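The Corner Pile: How to Clear a Heap of Clothes Off the Floor in 20 Minutes
Posted by Sorcha MacAulay in Bedrooms & Laundry
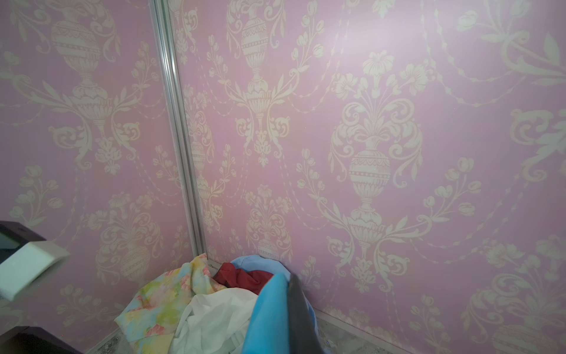 Why I start with the corner

Every bedroom I have ever lived in grew a pile. It starts with one shirt, and then the shirt has company, and then you are fishing through a mound for your good cardigan at seven in the morning. Corners are the worst for it because two walls hold everything up so nicely!

I love sorting a floor pile. I really do. It is the quickest change you can make to a bedroom, and you get the wall back too. If you have a patterned wallpaper you picked out with care (urns, tulips, scrolling leaves, the full works on pink, in my case a long-held weakness), it is such a treat to see the bottom of it again.

The method below is the one I settled on after a lot of fussing with fancier ones. It works for one person's clothes or a whole family's, and you don't need to buy anything.

What you'll need

A clear bed, or a clean sheet spread on the floor
A bag or basket for the wash
A few hangers
A timer (your phone is fine)
A damp cloth and a dry one for the wall and floor
A small dish for whatever falls out of pockets

Make the bed first. I skipped this for years and always ended up folding on top of a rumpled comforter, which is maddening.

Step 1: Set the timer for 20 minutes

Set it and put it where you can't reach it without walking. Twenty minutes is plenty for a normal heap. If yours goes up past your knee, do two rounds with a cup of tea in the middle.

Step 2: Lift from the top, one piece at a time

It is so tempting to scoop the whole thing up in your arms and dump it on the bed. Please don't! Sleeves knot around each other, pant legs turn inside out, and you end up with the same pile at a different height.

Pinch the top piece by a fold, lift it straight up and give it one good shake over the heap. Listen for coins. Then carry it to the bed and go back for the next. If something catches, stop pulling and find out what it's hooked on. I lost the trim off a summer blouse by yanking, and I still think about that blouse.

Step 3: Give every piece the quick check

Hold it up near a window and look at the collar, the underarms and the front. Then smell it. You are deciding between three places:

Wash. Anything marked, sweaty or musty, and anything you can't make up your mind about.

Wear again. Sweaters, jeans, the robe you had on for an hour.

Mend or move along. Missing buttons, dropped hems, things that pinch when you sit down.

Keep your piles well apart on the bed. Mine go at the pillow end, the middle and the foot, always in the same order, so my hands know where to go even when I'm chatting on the phone.

Step 4: Split the wash by color right away

This is my favorite part and it only takes a minute while everything is already in your hands. Brights, pastels, whites and dark reds all love to land in a pile together, and they should not all go into the machine together.

Whites go on their own. A white top that has been through with a red one will come out pink, and as much as I adore pink on a wall, I don't want it on my work shirts.

Dark reds go with other darks, in cold water, inside out. New red clothes get a wash alone the first time or two. If you aren't sure about one, wet a hidden bit of seam and press it with a white rag. Color on the rag means it washes by itself.

Turquoise and other strong brights get their own load too if you have enough of them. If you don't, hold them back until the next wash day.

Pale blues and pastel florals are happy together. Watercolor-type prints can fade if they dry in full sun, so hang them in the shade or turn them inside out on the line.

Read the care label before any of this, of course. If it disagrees with me, the label wins.

Step 5: Put the wear-again clothes somewhere that isn't the floor

Most corner piles are made of these! They aren't dirty enough to wash and you don't want them back in the drawer with the fresh things, so down they go.

Give them a home. A row of hooks behind the door is wonderful. So is one section of closet rail with a ribbon tied at the start of it. My friend Oratile Nel uses the back of a chair and limits herself to 4 pieces, and once the chair is full something has to be worn or washed. I copied her last July and it has held up beautifully.

Air everything before it goes up. Half an hour over the end of the bed does it.

Step 6: Clean the empty corner

Now you've got bare floor, so make the most of it. Dust loves the spot where two walls meet, and clothes leave a surprising amount of fluff behind.

Start high. Run the dry cloth down the corner from as far up as you can reach. If you have a metal trim strip there, go over it with the barely damp cloth and then dry it, and it will come up lovely and bright.

Be gentle with wallpaper. Dust it dry first with a soft cloth, working downward. Only use a damp cloth if you know your paper is washable, and try it low down in the corner before you go near the middle of the wall. Dab at marks, don't rub. Paper that gets a lot of sun may already be paler in places, and scrubbing will not even it out (ask me how I know).

Feel the bottom of the wall with the back of your hand. If it's cool and clammy, keep clothes and furniture a little away from it and open the window more often. Then vacuum right into the angle with the narrow nozzle.

Step 7: Put something in the corner

An empty corner is an invitation. If you leave it bare, the first tired evening will put a shirt there. Stand your laundry basket in it, the open kind with no lid, so a lazy toss still counts. A floor lamp works if you already have a basket elsewhere, and a tall plant is gorgeous if there's enough light.

Whatever you choose, keep it narrow enough that the vacuum can get around it.

Keeping it clear

I do a tiny version before bed. Pick up what came off today, check it, put it in one of the three places. It takes less time than brushing my teeth, and on weeks when I keep it up I never need the timer at all. On weeks when I don't, well, back to step 1.

For kids, skip the sorting by color and just have them do wash or wear again. You can split the colors at the machine.

A few things readers have asked

Can I leave damp clothes in the basket overnight? I wouldn't. Hang them over the tub or a rail first and put them in the basket once they're dry.

What about delicates? Pull them out as you lift and put them straight into a mesh bag. Hang the bag on the basket handle so it's right there.

My pile has been there since winter. Is it all wash? Yes, all of it. Shake each piece outdoors if you can, and check wool for little holes before it goes anywhere near the closet.

Filed under: bedrooms, laundry, quick jobs
Last updated 2026-05-19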